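So I did the thing I said I'd never do and bought a 1000 piece puzzle at the Pradenton flea market. It was 4 dollars, the lid was held on with tape, and the picture was a harbor at dusk, meaning 200 pieces of nearly the same dark blue. I love it!

My mom always did the edges first and wouldn't let us touch the middle until the border closed. I tried that for two evenings and got grumpy, so now I just grab whatever has a bit of boat on it and go from there. She'd be horrified. 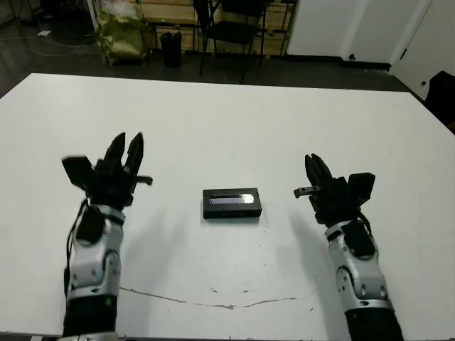

Posted by Nii Nyarko in Slow Hobbies, August

The sky is the part I keep putting off. I've started sorting those pieces by shape (muffin tins work great for this, by the way) and doing a handful while the coffee brews. Some mornings I get five in. Some mornings I get none and drink my coffee standing up, glaring at it.

If you've got a trick for plain sky, please leave it in the comments – and if you're anywhere near Pradenton and want a harbor puzzle when I'm done, it's yours, tape and all.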